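Laundry Club: Pictures From Our Summer Project
Lamont Robotics Club
Posted July 6, 2020

We are a student robotics club, and like most student robotics clubs we spent several years making things that drive in a straight line and then, with great ceremony, turn left. This year we decided to fold laundry. The reasoning at the time was that everybody in the club already knew how to fold laundry, a claim that has since been looked at closely and withdrawn.

The project is called Bundeo. The name came out of a vote, and the runner-up was a pun about socks that our adviser asked us not to print. The idea is simple enough to fit on a poster, and we have the poster. A person holds a gripper tool with a camera on it and handles a garment the way they'd like the robot to handle it. The recordings go into a training set. A model learns from the training set. The arm, in theory, folds your shirts. The phrase "in theory" is on the poster too, in smaller type.

What follows is a gallery with notes. The notes got longer than planned, as they were written by the same people who were supposed to be labeling recordings.

The budget

We had $3590 to spend, most of it from the spring car wash and the rest from a parts grant that required a four-page letter. The arm took the biggest bite. The bearings took the next. The line marked "miscellaneous" covers tape, more tape, and a pizza order that was approved retroactively.

The gripper

The hand-held tool is our Plultico build, now on its third version. Version one had fingers printed so thin that they folded before the shirt did. Version two was strong enough to hold a door shut, and for a week that was its job. Version three has soft pads glued to the fingertips and a trigger that squeaks on the way back. We have oiled the trigger. It squeaks with more confidence now.

Anybody joining in the fall should know that the pads peel. Spare pads live in the drawer marked PADS. The drawer marked SPARE PADS has batteries in it.

The recording sessions

Each session follows the same plan: drop the garment, pick it up by whatever part you can reach, find the shoulders, lay it out, fold. Do it again. Do it left-handed if you're feeling brave. Our goal for the summer was 300 clean recordings per garment type, and we set that goal before any of us had tried to find the shoulders of a sweatshirt with two rubber fingers.

Sweatshirts, by the way, are the final boss. A T-shirt has the decency to be flat. A sweatshirt has a front, a back, a hood in some cases, and an opinion. We put them last on the schedule so that we would be experts by the time we got there. We got there.

The counting

As of this posting the set holds 3129 recordings. That includes the ones where somebody sneezed and the ones where the garment was dropped on purpose and then, a second later, by accident. Every recording gets a label: good, usable, or "see notes." The notes column is the best writing the club has ever produced and we are thinking of entering it in something.

Labeling goes in shifts of 12 recordings, after which you have to stand up and look at an object that isn't made of cloth. This rule was added in the second week. Before the rule, one shift ran so long that a pillowcase got labeled "ambitious."

The view from the gripper

The robot will never see a garment the way you do from the couch. It sees what the camera on the tool sees, and the camera on the tool is usually much too close to the garment. Pale knit cloth is the hardest for us. Up close it gives you folds, a shadow or two, and not much else to hold on to, so any kind of print is welcome, even when it's too blurry to read.

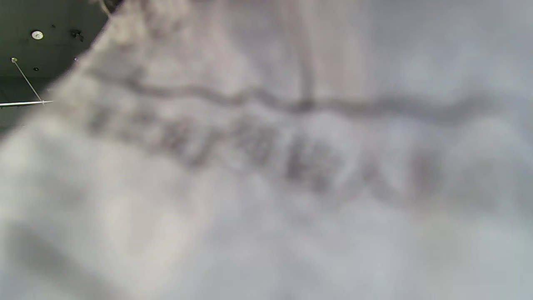

Our first model, which we named Arnau for reasons lost to the group chat, had a weakness for anything dark and horizontal. Seams, creases, lettering, the shadow of its own finger: all of it was the bottom hem as far as Arnau was concerned, and Arnau would go for it with total commitment. We watched it grab a T-shirt by the middle of the chest nine tries in a row. On the tenth it grabbed the table.

The fix was dull. We went back through the close-up recordings and marked which edges were edges, one at a time, over four afternoons and a bag of pretzels the size of a toddler. The retrained Arnau now finds a real hem more often than it doesn't. It still has feelings about lettering, and we've asked members to bring at least a few plain shirts to the next session.

The demo

We showed the project to families at the end of the session. The arm folded a dish towel in thirds and got a round of applause, then folded it again without being asked and got a bigger one. For its third trick it carried the towel slowly off the side of the table and let go. A younger brother in the front row said it was the best part, and he may have a point.

What's left for July

Finish labeling. Get pants started, and settle whether shorts count as pants (the vote is tied). Print more fingers. Find the other half of the calibration board, last seen under a pile of training towels.

If you have clothes you can spare, we'll take anything clean except sequins. We tried sequins. Bring them to the club room in a bag with your name on it, and we'll give them back folded, by a person.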